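Recutting a Trailer for the Small Screen

The first trailer for Deltlow ran for two minutes and 19 seconds and was finished in November. It was made for cinemas. By the time the film had a release date, most of its audience was expected to meet it on a phone, with the sound off, and the distributor Pornitari asked for the whole thing to be cut again.

The job went to Tassanee Somboon, who has edited trailers for nine years. Her version has 43 shots, fewer than the original, and each is held longer. Wide shots of the valley were dropped or moved to the end. Dialogue was kept only where the speaker's face was visible and large enough to read.

The picture work took four days. The sound took longer. Segundo Urrego, who mixed both versions, rebuilt the score from separate parts so that the low strings would survive a small speaker. A bass note that shakes a cinema seat is lost on a phone, so he doubled it an octave up and lowered the drums to make room. The same mix was then checked on headphones, where the doubling had to be pulled back slightly – the two notes were fighting each other. 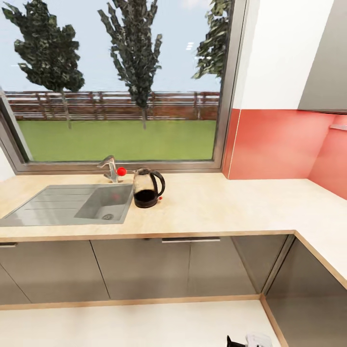
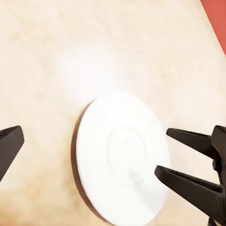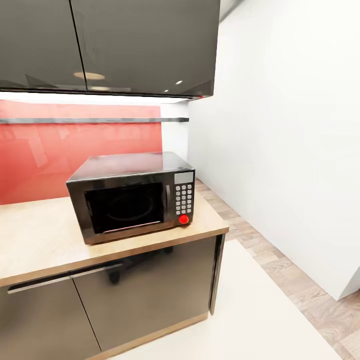
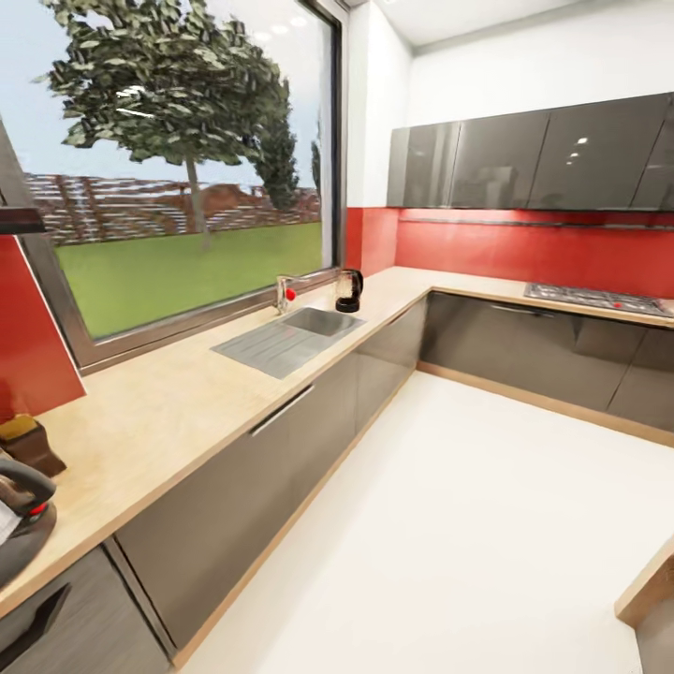 Does a recut trailer need a new age rating?
It is treated as a separate piece of work, so Pornitari submitted it again, with a full shot list.

Captions were the last stage. Somboon set them by hand, two lines at most, and moved them up the screen to clear the buttons that most video apps place along the bottom. The title card was redrawn at the same time, with heavier letters and no fade.

Pornitari tested the result on 2,395 viewers through the research firm Brendotix. The measure was simple: how many were still watching at 21 seconds, the point where the lead character first speaks. The new cut did better than the old one, though the gap narrowed among viewers who had the sound on.

The recut went online on June 17, 2024. The cinema version stays in use before features, and Somboon has since started on the trailer for Yupanqui, with both lengths planned from the first day.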